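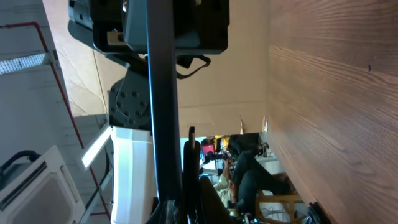
Cilero widens its collection of table tasks

Fustosau. The automation firm Cilero has started a new round of recordings in its hall in Fustosau, where robot arms are guided by people through small everyday jobs. The recordings will be used to train a learning system with the name Ondix, which the firm wants to show to its first customers in March.

In the last round the team kept 699 examples, all of them with stiff objects such as cups and boxes. The new round is about phones, plugs and charging cables. "A cable never lies the same way two times," said Brigitta Lehner, who leads the project. "For a person this is no problem. For the system every loop is a new situation, and it must have seen many of them."

Each operator works for 40 minutes and then changes with a colleague. Before every attempt the cables are laid out again by hand, so that the starting position is different. Attempts that fail are also stored, but they are marked and kept apart from the good ones.

On the tables the arms work in front of plain cardboard, with a white power strip at one side and a phone lying on the wood.

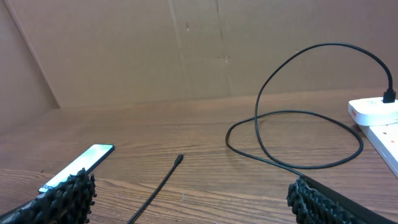

Why does the firm not simply use a computer simulation?
Soft cables are difficult to simulate well, and the team found that a system trained only in this way often missed the plug on a real table.

Mathias Kuster, responsible for checking the recordings, looks through them each afternoon and removes those in which the operator stopped too early. By the end of the first week 719 cable examples had passed his control. Nine operators are employed at present, and Cilero is looking for more people who can work in the evening. Experience with robots is not required. The training takes one morning and is paid.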